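Vustico Parts Service (1/6)
The August notice concerns work surfaces. Benches used for laying out and matching bracket halves are to be covered with brown paper before any part is set down. The rule applies at every Vustico site.

(2/6)
Use one large sheet per table. Several small sheets overlap, and fittings slide under the joins. The sheet should cover most of the tabletop.
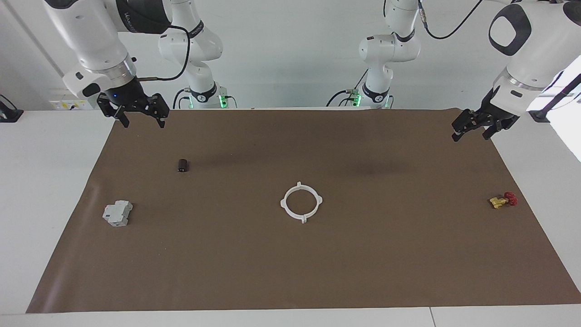
Skirilier, August
(3/6)
Paper is drawn from the Plidano store and signed for by the shift lead. Light creases are acceptable. Torn sheets are to be replaced and the old sheet placed in paper recycling. Please do not tape the sheet to the table; the adhesive marks the white surface and cleaning it takes staff time.

(4/6)
Bracket halves are laid out in facing pairs, open sides toward each other, with bare paper between them. Check the holes in both tabs on each half before the pair goes to the tray. A half without its partner is returned to the Hauser shelf with a tag.
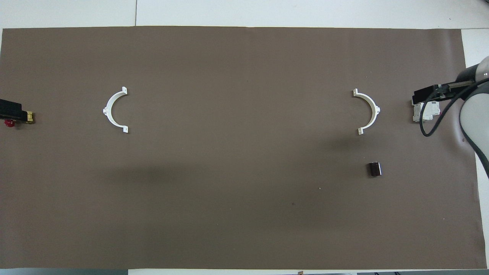 Two white half-ring brackets laid out on brown paper.

(5/6)
Small dark parts are easily missed against brown paper. Staff are asked to look over the whole sheet before lifting it. Ingeborg Thaler has requested a lighter paper for this work, and a decision will be posted on this account.

(6/6)
Questions about paper stock should be sent to Burgi Trummer at the Skirilier desk. Orders for the next quarter close at the end of the month. Sites that have not yet returned their count of work tables should do so before then.

Contact | © Vustico Parts Service | Back to top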